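Gripper Trials FAQ

Home / Projects / Trendow cell / FAQ

Last updated in March. Maintained by Ewan Skinner.

What are you comparing?

Two sets of fingers for picking up cloth. One set is from Pronton and is bare plastic. The other is the Leketti set, which has a lining glued to the gripping side. The arms, the controller and the table stay the same for both sets, so the fingers are the only thing we change between runs.

Why cloth?

Most of the parts we get asked about are rigid, and the answer for rigid parts is usually easy. Cloth is where customers get stuck. A finger that holds a box well can slide off a napkin or pick up two layers when you wanted one.

What tasks are in the trial?

There are 14. They include pulling a folded napkin flat by one corner, folding it in half, lifting a single layer off a stack, picking up a shirt from a heap, and holding a cloth in the air for ten seconds. The full list is in the test sheet, which you can get by email.

Do you use one arm or two?

Two, mounted on a shared rail. Several of the tasks can be done with one arm, and we record those separately. Please don't compare a one-arm score with a two-arm score.

How many grasps does each set of fingers get?

2000. We stop to check the fingers every 130 grasps. If the lining has lifted or a tip has chipped, we write it down and keep going unless the finger can no longer close.

Who drives the arms?

A person does, for this trial. We wanted to know what the fingers can do before we asked a program to use them. Each operator gets a half day of practice that isn't scored.

Which controller is it?

The Koech controller, with the stock firmware. We did change the closing speed, which was too fast for thin fabric. The setting is the same for both sets of fingers.

Can you limit the grip force?

Yes. There are three force levels, and every task is run at the low and middle ones. We dropped the high level from the cloth tasks after it left marks on a linen sample.

What cameras are used?

A fixed one that takes in the workspace, plus small ones on the wrists. The wrist views are the ones we go back to when a grasp fails, as the fixed view is often blocked by an elbow or a forearm. The drawback of a wrist camera is that a large piece of fabric can fill almost all of it once it has been lifted.

What counts as a failed grasp?

The cloth slips out before the task is finished, the fingers close on nothing, or they take more layers than the task asked for. A slow grasp that works is a pass. Time is logged but isn't part of the score.

Does the lining wear out?

The edges go first. We haven't seen a worn edge cause a failure yet, but the trial isn't finished, and we will post the wear notes with the results.

Can I send you a fabric to test?

Yes, if it is at least the size of a dinner napkin and you don't need it back. Write the fiber content on the bag.

When will the results be posted?

When both sets have reached the full count. The Leketti set is done and the Pronton set is a little past halfway.

Do you have pictures of the cell?

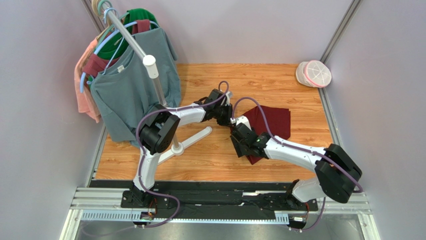
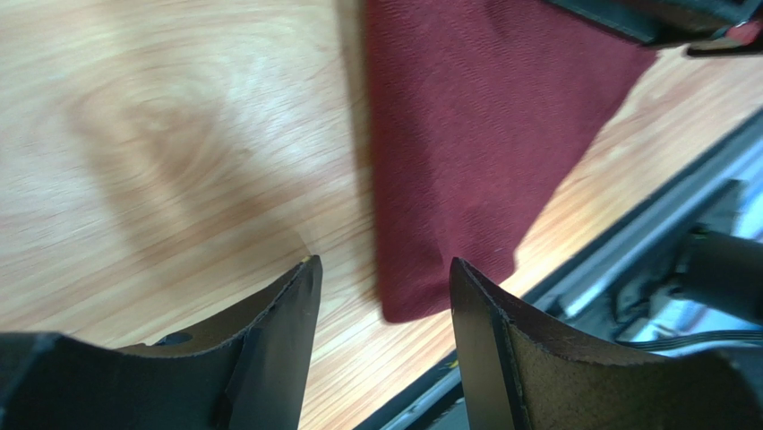
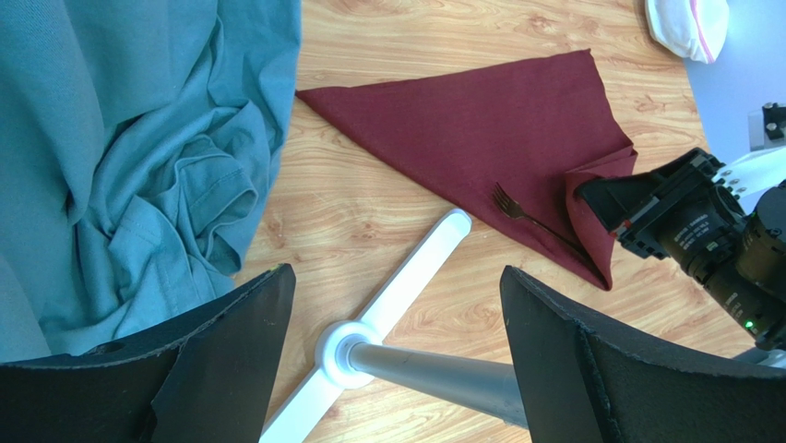
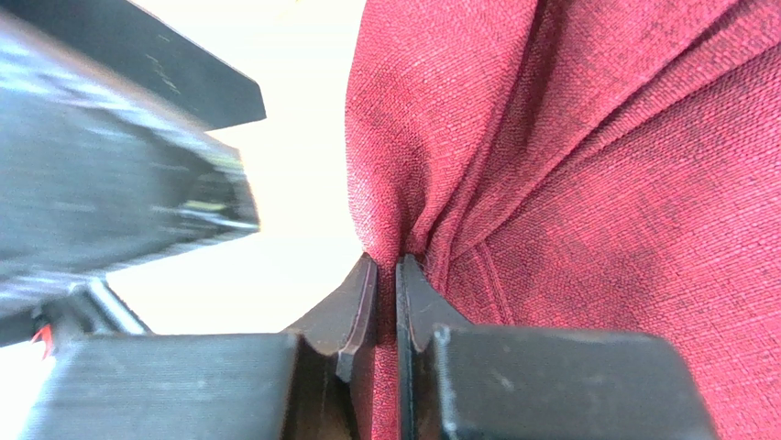

Cloth handling in the Trendow cell. The first picture is from the fixed camera, the other three from wrist cameras.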